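Quests You Can Fail Quietly
Speaker notes, Nullport Games Evening, September 2, 2025
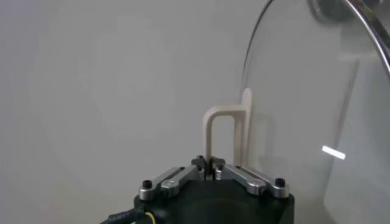 Two linkage arms on a gripper, angled in toward the middle.

OPENING (keep it short, they've only just sat down)

Hello, thank you, yes the projector is always that color.

I work on adventure games. Mostly I write the part where a man in a coat asks you to find his brother. For the last while I've been on one called Lestier, a detective game set in a drowned river town, and before that one called Mota, which some of you bought. I have the sales figures, so I know how many "some" is.

Tonight is about failure. Specifically, the sort where the game lets you get something wrong and doesn't tell you.

PART ONE: THE GAME OVER SCREEN

Ask the room: who reloaded a save in the last game they played? Wait for hands. It will be nearly everyone. Look disappointed.

The loud failure is the one we grew up with. You picked the wrong wire, the screen went red, and you were back at the door with the wires. As a teaching tool it's fine. As a story it's a man who has died 43 times in a basement and is still asking polite questions about the furnace.

In Mota we had a lot of those. The worst was the ferry scene. You had to talk your way past a ticket inspector, and there was one right answer out of four. Get it wrong and he threw you off the boat. Then you were back on the boat. Testers learned the answers in order, like a phone number, and stopped reading the lines at all. I wrote those lines. I watched people skip them through a window for two afternoons.

(Pause for sympathy. Move on if none arrives.)

PART TWO: WHAT WE DID IN LESTIER

The rule we put on the wall was that a conversation can't end the game. You can insult the harbor master. You can accuse the wrong sister. The case goes on, only now the harbor master has gone to bed early and the file you needed is behind his locked door.

Explain the file. There are two other ways to learn what's in it. One is expensive and one is embarrassing. Players pick expensive almost every time, then complain about the economy.

The script has 548 scenes. A single run shows you 200 of them if you are thorough and nosy. This is the slide where producers go pale, so say it slowly. Most of what we made will be missed by most of the people who paid for it.

Then admit the cheat: a lot of those scenes share their bones. The funeral has a version where you're welcome and a version where you aren't, and the difference is nine lines and where people stand. The rain is the same rain.

PART THREE: THE PROBLEM WITH QUIET

Quiet failure has one big flaw. If the player doesn't notice, you've built a consequence for your own enjoyment.

Tell the Fururham story. Fururham is the village in chapter three. If you lied to the innkeeper in chapter one, word has got there ahead of you, and every door takes one extra knock. We were very proud of the knock. Testers reported it as a bug. One report had a video attached, with a circle drawn on the door.

We fixed it with a single line. When the door finally opens, the woman says, "Oh. It's you they wrote about." Same knock, same door, and the bug reports stopped. We got a few messages asking how to undo it, and I've kept those.

So, the working version of the rule: hide the fork in the road if you like, but put up a sign some distance down the wrong branch. It can be a small sign. It can be rude.

PART FOUR: SAVES

If running late, skip to the last paragraph of this part.

We argued about manual saves from February until everyone was tired. I wanted them gone. I lost, and I was wrong — people have trains to catch and children who wake up. We kept one slot and moved the consequences further away. If the bill for a lie comes due two chapters later, hardly anyone will go back for it. They grumble and carry on, and grumbling and carrying on is most of what a detective does.

The journal helps here. It only records what your character believes, mistakes included. An early build corrected itself when you were wrong, in a helpful green font. We took that out quickly.

QUESTIONS

Likely ones:

How long is it? Longer than the box will say.

Is there a best ending? There's one I like. It's the one with the boat.

Will Mota get a patch for the ferry? No. The inspector stays as he is.

Is the dog all right? The dog is all right in every branch. We checked this one properly.

Remember to give the clicker back.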